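16th April

I have now kept a diary for 1095 days, which is three years if you don't look too closely at the leap year, and I would like to report that I have learned almost nothing about myself.

I started because of a book. The book said that writing one page each morning would clear my head, and it was sold with a matching notebook from Başaran that cost more than my shoes. I bought both. The notebook had 200 pages of cream paper so thick that my pen sounded like someone sweeping a porch. I filled it by July, mostly with the weather.

Last week I sat down and read the whole pile. I expected heartbreak and growth. What I got was soup. I write about soup constantly. On the day I was offered the job in Biltotgate, a day I remember as a great turning point, the entry reads: "Lentil again. Too much cumin. They called." The move itself gets two lines, and one of them is about tape.

There are also the resolutions. I decided to take up swimming 14 times. I have been swimming once, at the Vorelach pool, where I lost a sock and wrote four furious pages on the subject of lockers. They are the best pages in the whole diary. I read them twice and got angry all over again.

My handwriting tells its own story. In the first notebook it stands up straight and crosses its t's. By the second winter it has started leaning, and there is a stretch in the third notebook that I can't read at all. It might be a recipe, or it might be the deepest thing I ever thought.

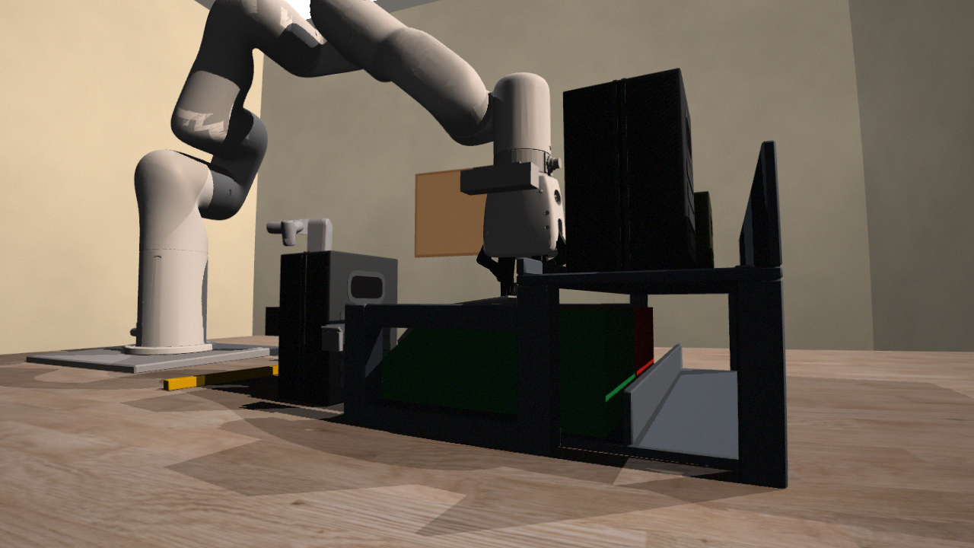 So will I keep going? I suppose so. I've already got the next notebook, a plain Brurnon one with lines, bought at the drugstore along with cough drops. The paper is thin and the ink comes through the back, so I only use one side and feel guilty about it. I do like having that quarter of an hour before the phone starts. I like knowing that if anyone ever asks what I ate on some wet morning two springs ago, I can go to the shelf and find out.

It was toast. I checked.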